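Courses > Applied Automation > Handouts > Week 4

Buying a Bench: Reading a Product Offer for a Hand-and-Arm Kit

Last updated: September

Ibrahim Lawal, Irkbridge workshop section

Bring this to the Wednesday session with your own notes written in the margins. We are going to spend the whole time on one product, the Panura bench kit from Herkska, and I want you to arrive with opinions. I have plenty of my own and I'd like some competition!

1. What is on offer

Herkska sells the Panura as a package. You get an arm, a five-digit hand, a controller, a license for their teaching software (called Mok) and two days of setup help. You can also buy the hand alone with an adapter flange, or rent the whole package by the term. The offer sheet calls the rental a "trial service," and the difference between a rental and a trial matters a good deal when you get to the return clause. Read that clause twice.

The part I like best is that the kit is meant for mixed small objects. Most of the cells we covered in weeks 1 to 3 do one thing to one part, all day, very fast. The Panura is slow by comparison. What it gives you in return is a hand that can go from a flat plate to a lumpy soft thing without a tool change, and if you spent last semester swapping gripper jaws with me you know exactly why I get excited about that.

2. The bench task

The standard task for our review is sort-and-clear. A handful of ordinary items are spread over a mat, there is a bin, and the operator teaches the arm to move things in and out of the bin in a given order. We chose electrical parts and small household goods because they are cheap and because they are awkward in different ways.

Think about the items before you think about the robot:

- Flat plates. They sit close to the surface, so the fingertips need an edge to get under. A soft mat helps because it gives a little under pressure.
- Anything with a cord. The body of a power adapter is easy to grasp. The cord is another matter: it follows along late, catches on neighbors, and hangs below the hand where the path planner knows nothing about it.
- Soft objects. Easy to hold, hard to place. They change shape in the grasp and they change shape again when released.
- Items inside a bin. Now the hand has walls to deal with, and the wrist has to come in at an angle that leaves the knuckles clear of the rim.

That last one deserves a closer look, so we'll take it on its own.

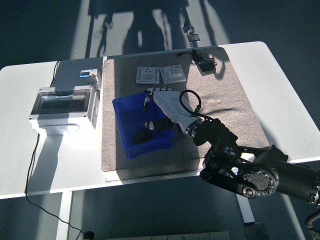

Fig. 1. Bin reach at the bench: thumb inside the blue bin above the soft-looking black object, two socket plates and a power adapter farther back on the mat.

Look at how much room the forearm housing takes up. When people compare hands they compare fingers, and fair enough, the fingers are the fun part. But the long white housing comes along wherever the fingers go, and in a bin reach it needs its own clear path down over the side. Note the diagonal approach too. With a deep bin you would have to come in much steeper, and then the wrist and the coiled cable above it become your next worry. Our bin is shallow. Ask yourself what the same reach would look like with walls twice as high, and sketch it. A rough side view is plenty.

Notice the light as well. There is strong sun on part of the mat and shade on the rest, with a dark object on a saturated blue background. If your software finds objects by color or by outline, a bench like this one is a very useful place to test it. I would much rather learn about a vision problem during a review than after the purchase order has gone through.

3. Teaching with Mok

You can teach the kit two ways. In the first you guide the arm by hand and save waypoints. In the second you wear a tracking glove and the hand follows yours. The glove is a delight - it takes a few minutes before you stop staring at your own fingers - but do learn the waypoint method first. It makes you think about approach, grasp, lift and release as separate steps, and when something goes wrong you can say which step it was.

Mok stores each taught motion as a "strip." Strips can be chained, renamed and played at reduced speed. The basic license holds 164 strips, which sounds generous until you see how students name and save things. Please clear out your drafts at the end of each session, and please no more strips called "final_final_2."

What Mok does well: playback is smooth, the stop button is where you expect it, and the grip force slider responds right away. I also love the ghost view, which draws the planned path over the live one so you can spot a drift early.

What it does less well: there is no undo after a strip is merged. Searching is by name only. The force log exports as one long file with no headings, and you will have to label the columns yourselves using the sheet in appendix B of the course pack.

4. Claims and how to check them

The offer sheet makes a number of claims, and a good buyer turns each one into something that can be tried at the bench. Let's do three together and you will do the rest in pairs.

"Ready in 40 minutes." Ready for what? The sheet starts the clock with the arm already bolted down and ends it at the first powered motion. Mounting and cable routing come before that, and calibration comes after. Write down your own start and end points before you time anything, or your number will mean very little beside theirs.

"Handles objects up to 600 grams." In which grasp, and at what reach? A full wrap around a cylinder is the kindest case. Try the same mass in a fingertip pinch with the arm stretched out and log what the force trace does. You are looking for slow slip, so hold each grasp long enough to see it.

"Safe to work beside." This is the one to be strict about. The arm slows when it meets resistance, and I'm pleased with how gently it does so, but a claim about the arm tells you nothing about the object in the hand or the table edge behind you. Any judgment of safety covers the whole bench: the motion, the tool, the load, the floor, the cables on it and the people standing there. Go back to your week 2 checklist and fill it in for the Panura before you touch the controller.

5. The service side

Don't skip this section because it looks like paperwork. The service terms are where two similar kits turn into very different purchases.

Herkska's plan includes remote help during office hours, replacement fingertips once a term and a loan hand if yours goes back for repair. The loan hand is a fine thing to have in a teaching lab. Turnaround for a joint repair is given as "typically short," and I want each pair to write the email asking what that means. Be polite and ask for a number.

Check also who owns the taught strips when a rental ends. In the current terms you may export them, but only in Mok's own format. For a class that's a nuisance. For a small firm with a year of work stored in there, it could decide the whole question.

6. My view so far

I'd buy the hand. I like it very much, and I have wanted something like it on our benches for years. The pinch is precise, the thumb has real range, and you can see students start to think about touch in a new way once they have used it.

I'm less settled on the full package. The arm is good, but we already have arms, and the adapter flange costs far less than another one. The software needs one more round of work on search and export. If Herkska fixes the merge problem I may change my mind, and I have written to tell them so.

You may disagree with any of this. Last year's best paper argued flatly against me and was right on two counts.

7. For Wednesday

Read the offer sheet and the service terms in full. Pick four claims that we have not covered and write a bench check for each, with the setup, the thing measured and the result that would make you say no. Keep each check to half a page.

Bring your bin sketch from section 2. Mark the housing, the wrist and the cable, and put a cross at the point you think will touch first.

Wear closed shoes, tie back long hair and leave loose bracelets in your bag. Bench slots are posted outside the workshop door. If you and your partner can't make yours, trade with another pair and change the names on the list.

3 comments | 11 shares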